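3.2 Collecting demonstrations by remote control

All demonstrations in this work were collected by remote control. The operator holds a small leader arm in one hand, and the robot arm copies the joint positions of the leader. The gripper is opened and closed with a trigger on the leader handle. We also tried to teach the same task by moving the robot arm directly by hand, and this comparison is reported at the end of this section.

The task is called "pouch pick". The robot must take a soft zippered pouch from a sheet of paper on the table and put it into a tray that stands outside of the paper. We selected a soft pouch because it changes its shape when the fingers press on it. With hard blocks, our earlier policies already reached a good result from few demonstrations, and the differences between teaching methods were too small to see.

The operators looked only at the video from the camera on the wrist. In the first week we allowed them to look directly at the table, but we stopped this practice. An operator who sees the table can use information which the policy does not receive, for example the height of the fingers over the pouch. The demonstrations then look very good, but the policy can not learn the reason of the movement. With only the wrist view the operators moved slower and made more corrections near the object, and we consider these corrections useful. Fig. 2 shows the wrist view with the pouch on the paper and the two fingers of the gripper in the foreground.
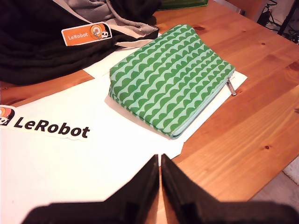 Fig. 2. Wrist camera view in the pouch pick task. The patterned green pouch lies diagonally on the white paper; the black gripper fingers are at the bottom.

The pouch has no fixed start position. Before each demonstration the operator placed it again on the paper and turned it to a new angle. We asked the operators not to follow a regular order of angles, but some of them had the habit to return to a diagonal position, and this can be seen in the distribution of start angles. We did not remove demonstrations to make the distribution more even.

We did not clean the table for the recordings. Clothing and stickers were permitted near the pouch, and they are visible in many of the episodes. In Fig. 2 a dark garment with an orange patch lies at the upper left, partly over the paper. The paper was also not fixed to the table, and its angle to the table is different between sessions. A policy which uses the border of the paper as a reference should therefore fail when the paper is turned. We test this case separately in Section 4.

In total we recorded 528 demonstrations with the remote control setup. From these, 200 were selected for the main training set. A demonstration was accepted if it satisfied the following conditions. First, the pouch was lifted with one grasp, or with a second grasp directly after the first one. Second, the operator did not push the pouch off the paper before the grasp. Third, the recording had no missing camera images. Charmaine Mkhize checked the recordings by watching each of them at normal speed, and the difficult cases were discussed by all authors. The demonstrations that were not accepted are kept in a second set, which we use in Section 5 to study the effect of low-quality data.

The most frequent problem was the closing of the fingers. In the wrist view, the fingertips cover a part of the object during the last movement, and the operator must decide from the remaining part if the fabric is already between them. New operators closed the gripper too early. The fingertips then slid over the surface of the pouch and pushed it away. After some practice the operators developed a common method: they lowered the arm until the fingers touched the paper on both sides of the pouch, they waited a short moment, and then they closed. We did not give this method in the instructions. The short wait is visible in the recorded joint data as a flat segment before the grasp, and the trained policy repeats it also when it is not necessary.

The zipper side of the pouch is another source of variation. It is stiffer than the rest, and a grasp across the zipper holds the object well but needs a wider opening. Operators at the Coetzee site preferred this grasp, while operators at the Gomness site mostly took the pouch by its soft middle part. Both kinds of grasp are present in the training set without a label. We expected that the policy would make an average of the two and fail, as it was the case in our first experiments with a simple regression model. The model used here predicts short sequences of actions, and it normally stays with one kind of grasp until the end.

For the teaching by hand, the motors were switched to a low-resistance mode and the operator guided the arm by holding it behind the wrist. This method was easier to explain, and new operators reached a clean grasp sooner. However, the hand of the operator entered the camera view in a large part of the recordings, and it was not possible to remove it in a reliable way. We therefore recorded the path first and replayed it on the robot without the operator, and the camera images were saved only in the replay. The replay doubled the recording time. It also failed sometimes with the soft pouch, when the pouch did not come back to the same shape after it was put back by hand. For these reasons the teaching by hand was used only for the comparison, and all following results are from remote control demonstrations if we do not say otherwise.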